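Two months with the Vaher wrist camera kit

I said back in September that I would write up the Vaher kit once I had used it enough to have an opinion. I have now, so here goes.

For anyone who missed the earlier post, the Vaher kit is a small camera that clamps near the wrist of a surgical robot instrument and records what the instrument is doing up close. Clarnodeck sells it along with a recording box and a year of their software. It is meant for training benches and research labs. It is not cleared for use on patients and they say so on the first page of the manual. I paid for mine out of our bench budget at Skurkcombe, and Clarnodeck did not know I was going to review it.

What comes in the case: 2 cameras, the clamps, the recording box, cables, a hex key and a card with a calibration pattern on it. The clamps come in one size. The cable is thin and it does not like being bent hard near the plug. I taped ours down on the first day and have had no trouble with it.

Setup took me most of a morning. The clamp goes on easily but getting the camera to point where you want is a matter of trial and error, and the hex screw is on the side you can't reach once the instrument is mounted. Do the aiming on the bench first. The software finds the cameras without any fuss, and calibration is a matter of holding up the card and waiting.

Most of our work is suturing on practice pads, so that is what I tested it on.
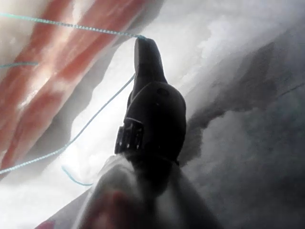
Lai-ching Mok

The main thing I wanted to know was whether I could see the thread. Our overhead camera is fine for judging the general layout of a stitch, but thin thread gets lost in it, and you end up guessing whether the jaws have hold of it. With the Vaher I can follow a strand right up to the instrument tip, and often I can make out the twist in the thread. That alone has saved me a lot of arguing with trainees over what went wrong.

The weak point is bright light. The exposure is automatic, and with our lamp close to the bench anything pale behind the instrument goes to plain white. Dark instruments still have a clear outline against it, but you lose the background. There is a manual exposure setting, buried two menus down, and it goes back to automatic every time the box restarts. I wrote to Clarnodeck about this. They answered the next day and said it was on their list.

Focus is fixed. Whatever is working near the tip comes out sharp enough, and anything very close to the lens is a blur. I would have liked a ring to turn, but I can see that it would be one more thing to knock out of place.
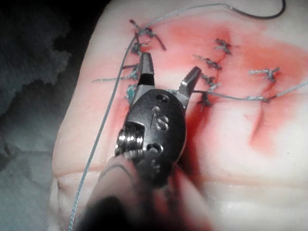
Knots are where I have gotten the most use out of it. When I go back over a session I want to look at the tails, the spacing, and whether the thread was caught in the jaws or was only lying behind them. From overhead those last two look the same to me. From the wrist they usually don't. The software lets you drop a marker while recording with a foot switch (sold separately, and I think it should be in the case), and then jump from marker to marker later. I use that more than any other feature.

So far I have 109 recordings on the box. Two of those would not open. Both were from the same afternoon, when I had pulled the power before the light went off, so I put that down to me. The files are large. A long session fills the drive quicker than you would expect, and the export to an outside disk is slow. I start it before lunch.

On price, the full kit was roughly $4000, plus $100 for the foot switch. That is a lot for a bench that only runs now and then. The other one I looked at was the Branda, which costs less, but it has one camera and the mount sits further back on the shaft. I borrowed a Branda for a short while last year and the instrument itself blocked too much of the view. If you only need a record of the session, it would do the job. If you need to see thread, I would pay the difference.

Things I would change: the exposure setting should stay where I put it, the hex screw should be on the other side, and the foot switch should come with the kit. The manual could also use an index.

I am keeping it. I haven't decided about renewing the software after the first year. The box will still record without it, but you lose the markers, and I would miss those. I'll post again when the renewal comes up, and if the exposure fix arrives before then I will add a note to this page.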